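2024-05-18
By Yannick Leclerc

Rustach Walking Club
Minutes of the spring meeting, held in the upstairs room at the Fusel

Present: eleven members, and two guests for point 4 only. Apologies were received from the Tuesday group, who are away on their own walk.

1. Minutes of the last meeting

The minutes were read and accepted with one correction. The steep path after the chapel was written as closed. It is open, but only on foot and not with dogs. The writer of these minutes is sorry for the mistake.

2. Money

The club has 726 euros in the account. From this must still be paid the printing of the new route cards and the insurance for the summer. It was asked if the insurance covers also walks in other countries. The answer is yes for walks of one day, and it must be checked for longer ones. Yannick will write to the insurer before the end of the month.

The membership fee stays the same. One member wished it to be noted that she was in favour of a small increase.

3. The long walk in August

Most of the evening was spent on this point. The whole route is 228 kilometres, and it was agreed already in winter that we do only the northern half this year. The question was now where to begin. Two proposals were made.

The first proposal is to begin at the dam and walk with the river. The first days are easy, and the persons with bad knees can come along until the third night. The second proposal is to begin at the pass, where the view is much better, but there is no shop for two days and everybody must carry the food.

After a long discussion there was a vote. Seven were for the dam, three were for the pass, and one member did not vote. We begin at the dam.

For the nights, the guesthouse Geltel has answered that it can take us if we confirm by letter. They do not accept confirmation by telephone after what happened last year with another group. The dinner is at seven and they cannot keep it warm for late walkers. The other nights are not yet arranged.

The bus will be from Tănase, as before. Their price is a little higher than two years ago, but the driver knows the road to the dam and the bus has a good space for rucksacks. It was asked to make sure that the bus waits at the lower car park, and not at the upper one where it cannot turn.

4. Clothing and colours

Some members would like that the club has a common colour for the walks, so that the leader can see from far who belongs to the group. The guests answered questions on fabrics. Cotton was not recommended for the long walk. Wool is good but it is expensive, and several members said they cannot wear it on the skin.

On the colour there was no agreement. Orange is easy to see but few people like it. Dark green was refused, as it cannot be seen between the trees. Teal was liked by most, but there was doubt if the dark kind is not the same problem as the green. It was proposed to take a lighter teal, or to have only a scarf in a strong colour and let each person wear what they already have at home.
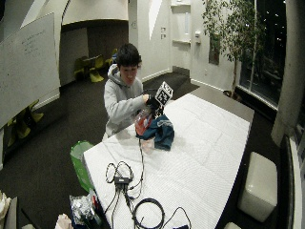
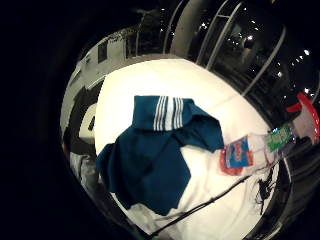 Dark teal cloth on the table, in both pictures.

The scarf had the most support in the end. It is cheaper, it can be given to guests for the day, and there is no trouble with sizes. Two members will ask for prices and bring samples to the next meeting. Nothing will be ordered before that.

5. Route cards

The new cards have been corrected by three persons and are ready for the printer. We will print 80 of them. The card for the marsh walk still has the old bus times and must be changed first. A member asked for bigger letters on the back side. This is possible if the small history text is made shorter, and it was agreed to do so.

6. Paths and signs

The wooden sign at the crossing under the quarry is broken again. The town has been informed in writing. Until it is repaired, leaders are asked to wait at this crossing for the last walker.

The brambles on the mill path will be cut by our own members on a dry evening in June. Please bring gloves and strong shoes. The club has two pairs of cutters, and more are needed.

7. Other matters

A blue thermos flask was left on the bus after the Easter walk. It is now with Yannick.

A member asked if the short Sunday walks can start half an hour later in winter. This will be put on the list for the autumn meeting.

The meeting was closed at twenty to ten. The next one will be in the same room, and the date will be sent with the prices for the scarves.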